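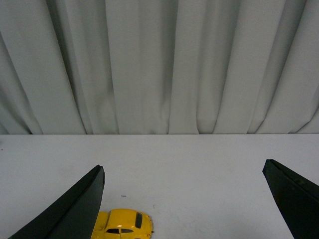 Light grey curtain behind a white tabletop.

May, by the Prisdale Neighbourhood News desk

Winter hours at the hall

The Prisdale hall will close at 7 in the evening from the first week of June until the end of August. The heating bill last winter was a little over $2000, and most of that was for the late hours, when only one or two groups were in the building.

The sewing group and the language table keep their usual times. The choir moves to the small room, which holds 31 chairs. If your group needs a later finish, please write your name in the book beside the kitchen door before the end of May.

We also ask everybody to check the side windows when leaving. The new key for the bicycle shed can be collected at the Panasiuk bakery, with a deposit.

Comments

stunny_lane: Is the choir still starting at the same hour? The small room has a terrible echo.

Marigold7: Please keep the library shelf open on late days, even for half an hour.

hillside reader: The bakery is shut for lunch, so go in the morning for the key.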